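买机器手之前，先算清楚手以外的钱

文／Yolandi Hlongwane　2025年2月5日
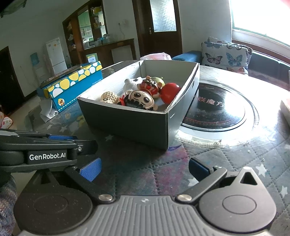 圆桌前的手持夹爪，桌上的灰色纸盒里放着小玩具。

去年我们工作室决定做一件新的事情：教机器整理家里的小东西。玩具、盒子、桌上的杂物，都属于这个范围。我负责预算。中文不是我的母语，做表格对我来说比写文章容易，可是编辑希望我把这次采购的过程写下来，所以我尽量写得清楚。

一开始，我们以为最大的一笔钱是机械臂。我向三家供应商要了报价，分别是Kondberg、Uton和Nikzad。三份报价单的格式完全不一样。Kondberg把控制器和线缆都算在总价里面，Uton把每一个螺丝包都单独列出来，Nikzad只写了一个数字，后面的空格让我自己打电话去问。我用了很多个晚上才把它们放进同一张表。如果读者也要做同样的工作，我建议先自己画好表格，再请供应商按照表格填写。这个顺序我是后来才学会的。

比较到一半的时候，同事提出一个问题：我们现在真的需要机械臂吗？我们最缺的是动作数据，也就是人的手怎样接近一个东西，怎样夹住，怎样放下。手持夹爪可以做这个工作。人拿着它，在普通的房间里操作，不需要固定的底座，也不需要专门的电源柜。照片里的这一只，黑色的臂上印着GenRobot.AI的标志，两边的指垫是蓝色的，表面有纹理。

于是计划改成两个阶段。第一阶段只用手持夹爪收集数据，第二阶段再买机械臂。第一阶段定为18周，第二阶段的付款放到四月以后再讨论。

这样改了以后，预算表的样子变化很大。设备那一栏变短，人工那一栏变长。我以前在工厂做采购，习惯看机器的折旧，不习惯看人的时间。可是收集数据的时候，时间几乎都花在人身上：把物品摆好，操作，检查记录，再换一种摆法。我们的计划里一共有633次操作，每一次都要有人检查。最初的表里没有“检查”这一行，我补上去的时候，经理看了很久，没有说话，然后签了字。

关于场地，我也有一点经验可以说。有人建议租一间干净的实验室，铺白色的桌面，装统一的灯。我去看过一间，租金不便宜，而且房间太整齐了。普通人家里的桌子不是那个样子。玻璃下面压着有星星图案的桌布，旁边放着鞋盒，后面有塑料袋，窗户的光从一边进来。机器将来要面对这样的桌子，所以我把实验室的租金删掉，换成住家场地的使用费。每个场地还要加一笔清洁费和一笔押金，押金虽然会退回来，但是在现金表上必须写出来，否则月底会很紧张。

物品的钱看起来很小，最容易被忘记。便宜的小玩具，一件一件买，收据很多，会计很不高兴。我现在的办法是每个场地给一个固定的额度，最多78件，超过了就要写申请。形状要有变化，圆的、长的、有耳朵的、容易滚的，都应该有一些。颜色也是一样。如果只买一种，便宜是便宜，数据的用处就小了。

再说消耗品。指垫是直接接触物品的部分，我把它当作消耗品，不当作设备。销售人员往往说很耐用，我相信他们是诚恳的，但是我还是按照12套备件来计算。备件放在抽屉里没有用完，损失不大；工作做到一半停下来等快递，人工费还是照样要付。螺丝、腕带、存储卡，也都写在这一栏。存储的费用请不要按照第一个月来估计，数据只会越来越多。

保修条款我读得特别慢，一半是语言的原因，一半是习惯。Uton的条款里面写着“正常使用”，我问他们，人拿着夹爪在别人家里走来走去，算不算正常使用。他们过了几天才回信，说算，但是摔落不算。这句话我请他们写进合同附件。口头的承诺在电话里很好听，到了维修的时候就找不到了。

培训的费用也需要单独列出来。操作的人不一定是工程师，我们请的人里面有学生，也有退休的老师。他们要学习怎样握稳，怎样慢慢合上，怎样在夹不到的时候重新开始，而不是用另外一只手去帮忙。我自己也参加了半天的培训，手腕很酸。从那天以后，我在排班表里加了休息时间，预算又多了一点，没有人反对。

至于第二阶段，三家的报价还在我的文件夹里。我们委托Trudadmont做一次独立的比较，内容包括运输、安装和两年的维护。我请他们特别注意一件事：夹爪的接口。如果第一阶段用的手指形状和第二阶段的机械臂配不上，前面收集的数据就要重新处理，这笔钱没有一家供应商会写在报价单上。

我的表格里现在还有一行是空的，名字叫“其他”。经理问我应该填多少，我回答他，等Trudadmont的报告到了再填。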